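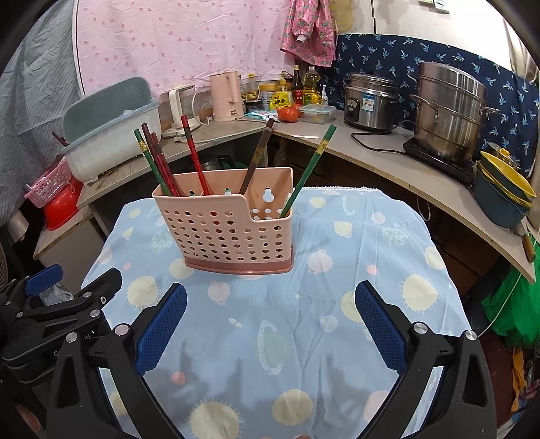 **What do I need installed before the depreciation workbook will run?**

A spreadsheet program that opens .ods or .xlsx files, and Python 3.8 if you want to rebuild the answer keys yourself. The workbook has no macros in it.

# Ekstead ledgers: practice data for a first bookkeeping course

Hi! I put this set together for the evening course I teach, and it's grown enough that it needs a proper README. It's a pile of made-up journal entries for one small shop (Ekstead, sells lamps and shelving, always a bit short of cash) plus worksheets on depreciation, accruals and closing the books. Use it in class, chop it up, change the shop to a bakery - whatever helps.

## What's in the folder

- `journal.csv` - 2213 journal lines, one debit or credit per line
- `invoices.csv` - 1654 rows, sales and purchases mixed together
- `chart_of_accounts.csv` - account numbers, names, normal balance
- `assets.csv` - the 12 fixed assets, with cost, salvage value and useful life
- `worksheets/` - 7 worksheets, numbered in the order I teach them
- `keys/` - answer keys, plus the script that makes them

## Columns in journal.csv

| Column | What it holds |
|---|---|
| entry_id | shared by all lines of the same entry |
| entry_date | year-month-day |
| account | matches chart_of_accounts.csv |
| debit | dollars and cents, blank if it's a credit |
| credit | same idea, blank if it's a debit |
| memo | short text, sometimes missing |

Every entry balances except the ones listed in `keys/planted_errors.txt`. Those are on purpose! Worksheet 4 sends students hunting for them with a trial balance, so please don't hand out the keys folder before then (I did this once, and it was a very short class).

## Rebuilding the keys

```
cd keys
python make_keys.py --journal ../journal.csv
```

It writes a trial balance, an income statement and a balance sheet. If you've edited the journal and the totals don't agree, the script prints the difference and stops. A difference you can divide by nine is often two swapped digits, so start there.

## Stuff I'd like you to know

Depreciation is straight-line all the way through, except the delivery van, where I used double-declining balance so we'd have something to argue over. Sales tax is left out completely. I tried adding it and the early worksheets got so tangled that I pulled it again. Inventory is periodic, so there's no cost of goods sold until the closing entries - students coming from a perpetual system will ask where it went.

The owner's drawings account has a debit balance and stays there until close. It looks wrong to beginners every single term. Let them worry at it for a while.

Worksheet 6 (accruals) is the roughest one. The wage question gives a pay period that crosses year end, and I've seen three different readings of it. The key takes the five-day reading. I'll reword it by June if I can find an evening.

## Changes

**March 21, 2021**
- fixed the shelving invoice that was posted twice
- renamed "Prepaids" to "Prepaid Insurance" everywhere
- worksheet 2 now uses the same account numbers as the chart

## Thanks

Zodwa Mokgethi worked every problem by hand and caught four mistakes in my closing entries. Quentin Lecomte wrote the first version of the key script. Both of them have my undying gratitude, and neither one is to blame for worksheet 6.

Use and share freely, just keep my name on it somewhere. Corrections are very welcome - send me the entry_id and what you think it should be.

Gillespie Pollock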